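Clearing the Kitchen Table: Where Does Everything Go?

A kitchen table is a handy place to put things down. By teatime it can be covered with shopping, wrappers, bottles and bits of rubbish. This page explains how to sort it all out, and why different things go to different places.

Start by looking, before you pick anything up. Most things on a messy table belong to one of four groups.

1. Things to eat
2. Things for cleaning
3. Things for looking after people, such as plasters
4. Rubbish and recycling

Put a space on the table for each group. Anikó Csizmadia, who runs the Wednesday cookery club at Brennan Primary, lets her class use tea towels to mark the spaces. Chairs work too if the table is small.

A sponge, plasters and a snack wrapper: which group does each one belong to?

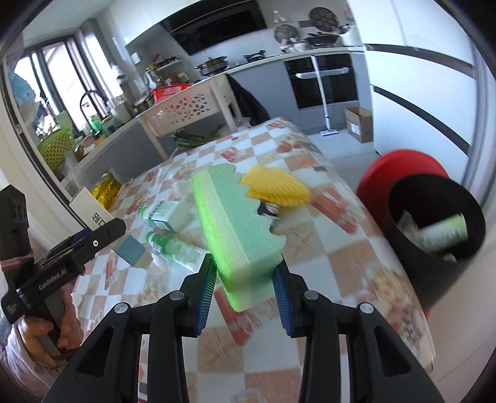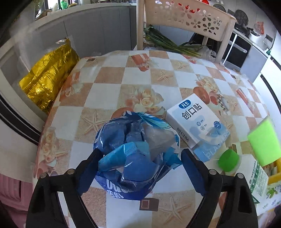
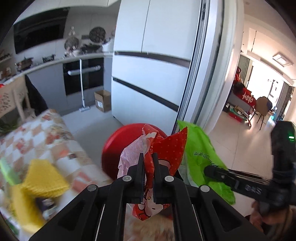 Food comes first. Vegetables should be moved away from anything used for cleaning. Spring onions and leeks go in the fridge, usually in the drawer at the bottom. Soil can hide between the leaves, so wash them well before cooking.

Next, the cleaning things. Many kitchen sponges have a soft side and a rough side. The soft side holds water because it is full of tiny holes. The rough side scrubs. A sponge needs to dry out between uses, so squeeze it and stand it by the sink. Germs like damp places.

Bottles of cleaning liquid are a job for a grown-up. Ask before you touch one, even if the lid is on. They should never be kept next to food or drinks.

Plasters go in a first aid box or a cupboard that everyone in the house knows about. Keep them in their packet. The paper around each plaster keeps it clean until it is needed.

Now for the rubbish. Card and paper can often be recycled if they are clean. Flatten boxes first. Snack wrappers are harder. Many are made of plastic with a very thin layer of metal, which keeps the food crisp but is difficult to recycle.

You can try the scrunch test on an empty wrapper. Squash it in your hand, then let go. If it springs back, it is probably plastic film. If it stays scrunched up, it may be foil. Check the rules where you live, as they are not the same everywhere.

How much do wrappers add up to? The children at Brennan Primary saved theirs for the whole of June. They collected 553 wrappers and 87 small boxes. The wrappers filled two big sacks and the boxes, once flattened, fitted on one shelf.

When the table is clear, wipe the cloth with a damp sponge. Wipe crumbs towards you and catch them in your other hand. Then wash your hands with soap.

Words to know

Recycle: to turn something old into something new.
Foil: a very thin sheet of metal.
Germs: tiny living things that can make you ill.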